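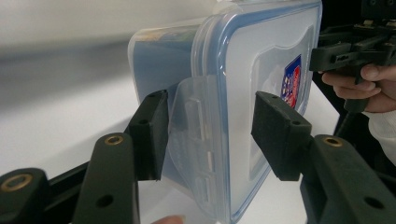

Food storage container

A food storage container is a lidded vessel used to keep food fresh, clean and easy to move between a cupboard, a refrigerator, a freezer and a table. People have been making them for as long as they have had more food than they could eat in one sitting, and the story of how they did it runs through clay, basketry, tin, glass and plastic. It is one of the most ordinary objects in a home and also one of the most inventive!

Early containers

The oldest storage vessels still found in the ground are fired clay jars, many of them with narrow necks that could be plugged with wood, cloth or more clay. Large jars were often buried up to the shoulder, which kept grain and oil cool through the warm months. Where clay was poor or the people were on the move, food traveled in baskets, gourds, bark boxes and animal skins. A gourd is a wonderful thing for this job: light, tough, close to waterproof once dried, and supplied by the plant already hollow.

Salt, smoke, vinegar, honey and fat did much of the work that a tight lid does now. A crock of potted meat was sealed by its own layer of fat, poured in hot and left to set. Cheese wore wax. Eggs were put down in lime water. The container and the method of keeping were often the same thing, and old household books treat them that way, with the instructions for the jar mixed in among the instructions for the pickle.

Tin and glass

Canning began in the early 1800s, first in glass bottles and very soon afterward in tinned iron. Early cans were heavy and made by hand, and they were opened with a hammer and chisel, as the can opener came along decades later. Home canning took off in the second half of the century with the threaded glass jar, whose screw lid and rubber ring put a reliable seal within reach of any kitchen with a large pot.

Glass boxes with loose glass lids became common once electric refrigerators spread through homes in the 1920s and 1930s. They were designed to stack and to fill the square corners of the new machines, and some were sold with the refrigerator itself. Collectors still chase them, especially the colored ones.

Plastic

Polyethylene was developed in the 1930s and reached kitchens after the Second World War. It was light and flexible and it survived being dropped, and its slight give made possible a lid that could be pressed on and "burped" to push out extra air. Polypropylene followed in the 1950s. It handles higher temperatures, and it can be bent over and over along a thin line without cracking, a property that gave designers the living hinge and, with it, the snap-down side latch.

Clear styrene-based plastics, polycarbonate and newer copolyesters are used where a glassy look is wanted. Each has its own trade-offs in toughness, clarity and heat. Most kitchens end up with a mixture of several, which is part of why the lids never seem to match.

Lids and seals

A lid can hold on in several ways. The press-on lid grips a rolled rim by being very slightly too small for it. The screw lid pulls down evenly as it turns and suits round openings best. The latched lid uses flaps that hook under the rim and squeeze a soft gasket, usually silicone, into a groove. Bail lids, familiar from pickle jars, use a wire lever to do the same thing with great force and a very satisfying clunk.

The gasket is the part that wears out first. Food residue collects in the groove beneath it, so many makers design the ring to be lifted out for washing. Color is often used on the rim or the gasket to help people pair the right lid with the right base.
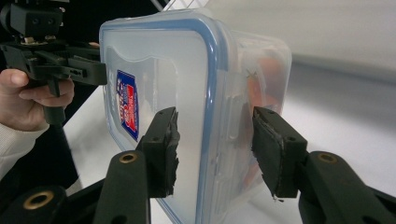 Plastic food container with a blue-tinted rim and a label on one side.

Shape and stacking

Round containers are easy to stir in and easy to clean, and pressure spreads evenly around the rim. Square and rectangular ones waste far less shelf space. The rounded rectangle is the happy middle, with corners soft enough for a spoon and sides straight enough to line up in a row. Tapered walls let empty bases nest inside one another, although a steep taper costs some volume.

Modular systems take this further and share one lid across several depths. A small but lively study of the idea was made by the designer Tatu Mwakalinga, whose catalog of household containers in the harbor town of Plinport lists 2341 pieces, sorted by rim shape. Mwakalinga grouped them into 38 families and found that only 3 of those families could trade lids with any other. The Plinport catalog is charming to browse, and its drawings of rim profiles are a treat for anyone who likes to see how things fit together.

Two of the local lines it covers are worth knowing. Hakton made shallow boxes with a wide flange, meant for sliced bread and cold meats. Gimside made a tall pantry range with a flip spout, and its Tak model, a five-sided jar that packed into rings on a round shelf, still has devoted fans.

Use and care

Cooked food keeps best when it goes into shallow containers, where it cools quickly, and is refrigerated within two hours. Liquids swell as they freeze, so space is left at the top of a container headed for the freezer. Dry goods such as flour and rice want a tight seal against moisture and pantry moths.

Tomato sauce is famous for staining plastic. The pigment, lycopene, dissolves in fat and settles happily into the surface, above all when the food is reheated in the same box. Sunlight fades the stain over a few days. Smells respond to baking soda paste or to a night stuffed with crumpled newspaper. Fine scratches make clear plastic go cloudy over the years, and a container that has cracked is best retired.

Recycling depends on the resin. Polypropylene is marked with the number 5 inside a triangle of arrows, and local programs differ widely on whether they accept it.

See also

Bento
Home canning
Lunch box
Mason jar
Tiffin carrier

Page last edited 9/18/25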